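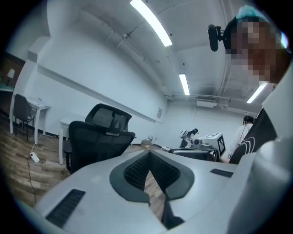

How often does a mesh office chair need cleaning?
A vacuum every couple of weeks and a proper wipe-down every few months will do for most home offices. If you eat lunch at the desk, do it more often.

Mesh backs and headrests
Use the soft brush attachment and work from the back of the chair, so the dust is drawn out the way it went in. Do the headrest separately. It picks up hair product and skin oil, and grey fluff sticks to both. For a greasy patch, put 2 drops of dish soap in 900 mL of warm water, wring the cloth out hard and dab. Rinse with a second cloth and leave the chair overnight before anyone leans on it. Bleach will take the colour out of black mesh.

Check the headrest bracket while you're back there. They work loose. A quarter turn with the right Allen key is usually plenty, and over-tightening cracks the plastic.

Casters
Tip the chair on its side on an old towel. Pull each caster straight out of the base; a stubborn one will come with a flat pry bar and some patience. Snip wound hair with a seam ripper and lift it out with tweezers. Hard casters mark wood floors. Soft rubber ones, such as the Drelon 418, are kinder, but measure the stem on your old set before ordering. 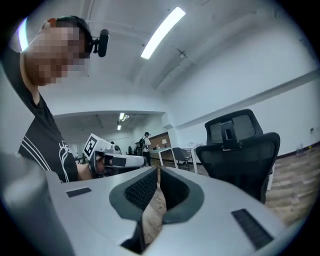
Floors under and behind the chair
Sweep before you mop. Grit trapped under a wheel does more harm than the wheel does. On wood or wood-look planks use a damp mop only, going with the length of the boards, and dry any puddles right away. Scuffs generally rub off with a clean tennis ball or a bit of Brirnier paste on a rag. Try the paste in a corner first.

White desks
Coffee rings: baking soda and water, left on for five minutes, then wiped. Ink: rubbing alcohol on a cotton pad. Skip the melamine sponge on anything glossy, as it leaves a dull spot that shows in afternoon light.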